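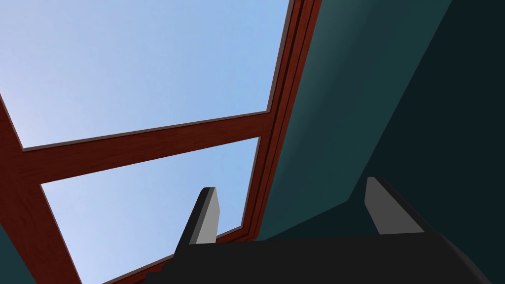

Golwood Game Fair: two days on the show floor

Golwood is a four-hour drive for me, so I only go to the fair when there are at least two playable games I care about. In April there were three. I got in on the first morning at 9:40, picked up a wristband at the side entrance, and had a controller in my hands by 10:15.

The fair takes up the old exhibition hall and one tent behind it. The hall has the bigger booths and the main stage. The tent has small teams, board games and the food. According to the sign at the entrance, the first day sold 1,726 tickets. It felt busy but you could still walk down the aisles.

Seditz

I started with Seditz because its line was the longest last year. It's a five-on-five arena game with two lanes and a flooded middle section that fills and drains during the match. The build had eleven heroes, up from eight. The new ones are a tank who carries a gate on his back, a ranged hero with traps, and a healer who has to stand in water to use her strongest ability.

I played the healer first and did badly. When the middle drains she has one weak heal on a long cooldown, and the other team knew it. In my second match I took the tank and had a better time. His gate blocks shots from both sides, including your own team's, so you have to talk to people. The booth had headsets for that, though two at my station had dead microphones.

Matches ran a little under twenty minutes. The developers said they want to get that down to fifteen before the open beta. They also said the card system from the early test is gone. Items are now bought at base, and each hero has a short list of recommended ones. I liked the cards, but new players near me were picking items without asking for help, and I remember how long the cards took to explain.

They had a counter over the booth showing the highest damage to towers in one match. It stood at 3,924 when I left.

Powell

Powell is a co-op shooter for three players set on a freight railroad. You defend a train between stations and spend scrap on repairs when it stops. The demo was one route with a boss at the end, a crane that picks cars off the back of the train.

The shooting is good. The shotgun in particular has a nice kick to it. The menus need work. I couldn't find where to assign my second ability, and the person at the booth had to show me. The frame rate also dropped hard during the crane fight on the station I used. The one next to it ran fine, so it may have been the machine.

Powell will have 156 upgrades at launch, according to the handout. The demo had nine. There's no versus mode planned.

Ovura

Ovura was in the tent. It's a hero game for a single player, which is an odd idea, but it works better than it sounds. You control one champion and the other four follow orders you set between waves. I played for half an hour and wanted to keep going. The orders are simple: hold, push, follow, protect. You can chain two of them.

The story is told in short scenes between maps. The ones I saw had no voices yet, only text. The team is aiming for a winter release on PC, with consoles later if it sells.

Stage and tournament

The Seditz tournament ran on the second afternoon. It started forty minutes late with a network problem, and the schedule after it was pushed back, which meant the Ovura talk was cut to a quarter of an hour. There were 732 seats in front of the stage and nearly all were taken for the final. The winning side banned the gate tank in every game, so I expect he'll be weaker in the next build.

The Powell talk was mostly a trailer and some questions. Cross-play is confirmed. Progress carries over from the beta except for scrap.

Practical notes

Parking was $12 a day in the lot across the street and it was full by 10:30. The free lot is by the river and takes fifteen minutes to walk. Food in the tent was slow both days. There's a sandwich shop on the corner that was much quicker.

Bring your own earbuds. Bags over backpack size have to be checked, and the bag line at closing was longer than any of the game lines.

Seditz opens its beta in June. Sign-up codes were on the back of the wristbands, so don't throw yours away if you went.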